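Storing slippers in a small white cabinet – do they need air?

Posted by Romain Boyer on Tuesday, January 23, 2018
2 min read

Hello everyone, and thank you in advance for your patience, because I tend to ramble. My daughter has a pair of fuzzy slippers that she adores, and for months they lived wherever she kicked them off, usually on the stairs. We've now given them a home in the little white wardrobe by her books. The trouble is that after a week or so with the door shut, everything in there smells a bit like a gym bag. I'd hate to go back to tripping over them in the dark! Should I be drilling vents, buying those charcoal pouches, or just leaving the door open all day? We're in a rental in Predgate and it does get damp in winter, if that matters.

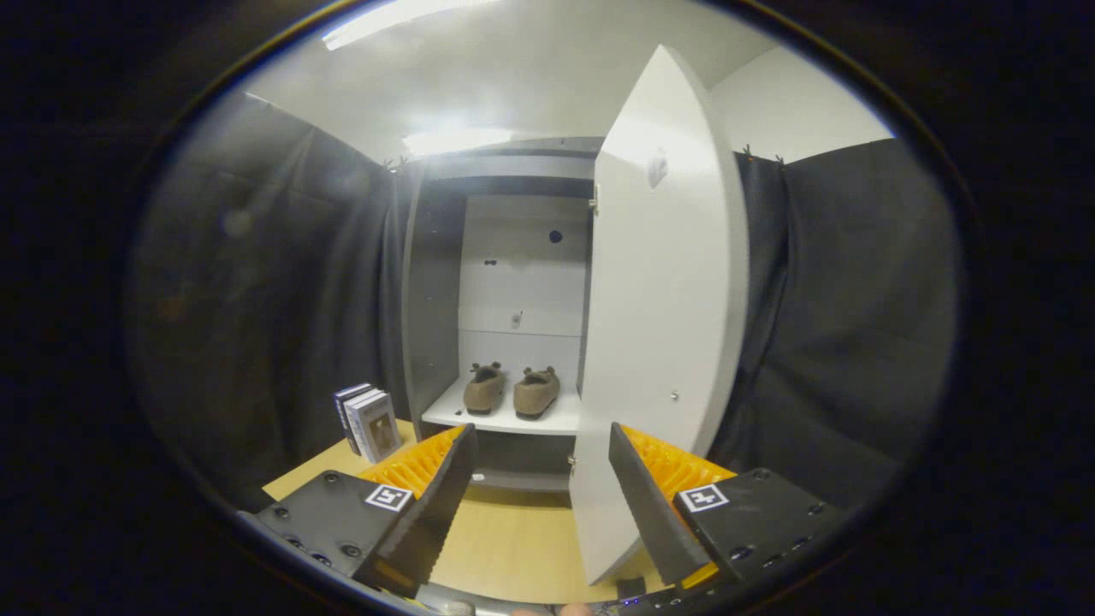 Nazanin Sadeghi

Fuzzy slippers hold on to moisture far longer than people expect, and damp winters make it worse, so I would start with the slippers before you spend a penny on the cabinet. Let them sit out overnight after she's worn them, somewhere with a bit of moving air, and put them away in the morning. Please don't drill anything yet – you already have a round hole in the back panel up near the top, plus a couple of smaller ones, so pull the wardrobe an inch or two off the wall and see if that helps. I'd also keep them side by side on the shelf the way you have them, with nothing piled on top. A wash every few weeks in cool water (check the tag first) does wonders, and so does a spoonful of baking soda left inside overnight and shaken out well. And the little ears on the toes are darling, by the way. Mine had a pair like that until February of last year, when the dog got them.

Trandine

charcoal pouches work ok. I paid 16 dollars for a pack and they lasted most of the winter. put them in the sun once a month

Ríos

Just leave the door open. Ours has been open for years and the slippers are fine, though the cat sleeps in there now.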